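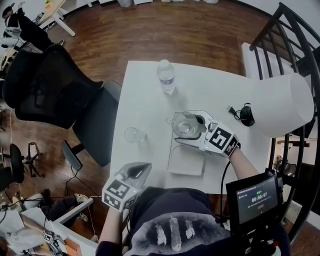 Harnport Institute for Household Automation
Data Collection Operators (part-time and full-time)
Reference: Hourani Program, Operator Intake 3
Posted 19 October 2020

The Harnport Institute for Household Automation invites applications for the position of Data Collection Operator. Operators record everyday manual tasks with a pair of hand-held grippers. The recordings are used to train the manipulation models developed under the Hourani Program. The Institute is filling positions on both the morning and the afternoon shift, and applications will be considered in the order in which they arrive.

No background in robotics or computing is required. Present operators have come to the Institute from catering, bookkeeping, hospital laundry work and dental assistance, and several joined directly from school. The work calls for steady hands and the willingness to perform a small task many times with the same attention.

About the program

The Hourani Program studies how a two-armed machine may learn ordinary household tasks from human examples. An operator holds one gripper in each hand and carries out the task as he or she would in a kitchen or at a dining table, within the limits of what the grippers can grasp. The patterned markers on the gripper bodies allow their position to be recovered from the recording. Each complete performance of a task is called an episode, and episodes are grouped into sets.

The current collection phase concerns drinks and tableware. Tasks include lifting a pitcher by its handle and returning it to its base, pouring, standing up a glass that is lying on its side, moving a bottle from one end of the table to the other, and placing objects on a square pad. A task set consists of 400 accepted episodes, shared among several operators so that no single person's habits dominate the set. A second phase, covering folding and the sorting of small containers, is planned to open in February.

Duties

Operators will be expected to:

Perform assigned tasks seated or standing, using the left and right grippers as the task sheet directs.

Arrange the table before each episode according to the layout card. Layouts change often, and the order of the cards must be followed.

Watch the timer and keep each episode within the limit given on the task sheet.

Mark failed or interrupted episodes as such. A dropped object is recorded and flagged; it is never edited out by the operator.

Check both grippers at the start of every session, including the indicator lights, the jaw padding and the cable where one is fitted.

Report damaged objects, worn padding or scratched markers to the shift lead before continuing.

Keep a short written log of each session in the Buden system. Two or three sentences are sufficient in most cases.

Operators do not label data, write software or repair equipment. Those who develop an interest in such work may apply for transfer after completing the trial period, and internal applicants are considered first.

The working day

Each shift includes five hours of scheduled work. Recording takes place in blocks of 38 minutes, followed by a rest period during which the grippers must be put down. Rest periods are paid and may not be saved up in order to leave early. A new operator is not expected to reach a full operator's pace during the first two weeks.

All sessions are held at the Idis building, on the second floor. The recording room is shared, and more than one station may be in use at a time. Conversation is allowed between episodes. Telephones are kept in the lockers by the entrance, where coats and bags should also be left.

The work is repetitive, and applicants should consider this seriously before applying. Some people find it restful and others do not care for it at all. The paid trial session described below exists partly so that applicants may find out which is true for them.

Requirements

Applicants must be at least 18 years of age and legally entitled to work.

Applicants must be able to hold and operate a light hand-held device in each hand for the length of a recording block. Both left-handed and right-handed applicants are welcome — the program is at present short of left-handed operators and would be glad to hear from them.

Applicants must be able to read task sheets in English. Fluent spoken English is not required. Shift leads are also available who speak Arabic, Japanese, Ukrainian and Estonian.

Vision should be sufficient, with glasses or contact lenses if needed, to judge the distance between a gripper jaw and the handle of a transparent object. Glass and clear plastic are used throughout the current phase.

Persons with a recent injury to the wrist, elbow or shoulder should discuss the matter with the Institute before the trial session. Such an injury does not rule out an application. Standing tasks can be exchanged for seated ones on request.

Clothing and personal items

Sleeves should not hang over the hand. Rings, bracelets and watches are removed before recording. Closed shoes are required in the recording room at all times. There is no uniform, and operators may otherwise dress as they please. Long hair should be tied back when a task involves leaning over the table.

Recording and privacy

By the nature of the work, operators will be recorded. Cameras are directed toward the table, but the operator's hands, arms and upper body will often be visible, as may other persons in the room. Sound is not kept. A consent form is provided before the trial session and must be signed before any recording is made. Applicants may take the form home and return it at a later visit.

Recordings are held by the Institute and used for the training and evaluation of learning systems. Before any recording is shared with a partner institution, faces are obscured. An operator who leaves the program may ask in writing for recordings not yet included in a released set to be withdrawn. Recordings already released cannot be recalled, and the consent form states this plainly.

Pay and conditions

Operators are paid by the hour. Pay does not depend on the number of episodes completed or accepted, and no bonus is offered for speed. The current hourly rate is given in the information sheet sent to every applicant. Full-time operators receive paid leave and sick leave on the same terms as other Institute staff; part-time operators receive both in proportion to their hours.

The first 100 accepted episodes make up the trial period. At its end the operator meets with the shift lead, and either side may decide not to continue. Most contracts after the trial period run for six months and may be renewed.

How to apply

Applicants should send a letter of no more than one page, together with a résumé or a simple list of previous employment, to the Operator Intake Office at the Institute. The letter should state the preferred shift, the earliest possible starting date, and which hand the applicant uses for writing. References are not needed at this stage. Letters may also be left at the front desk of the Idis building in an envelope marked with the reference above.

Applicants selected for the next stage will be invited to a paid trial session of two hours. It consists of a safety talk, practice with the grippers and one short recorded task. The task is chosen on the day and cannot be prepared for. Applicants are asked to arrive ten minutes early and to bring proof of identity.

Questions about duties and the trial session may be addressed to Austra Vaher, Operator Coordinator. Questions about contracts and leave should be directed to Marwan Jaber in the Personnel Office. Requests concerning privacy or the withdrawal of recordings are handled by Tomoyo Ebihara.

Applicants who were not selected in an earlier intake may apply again. They should mention the earlier application in their letter, and need not repeat the safety talk if they have already attended it.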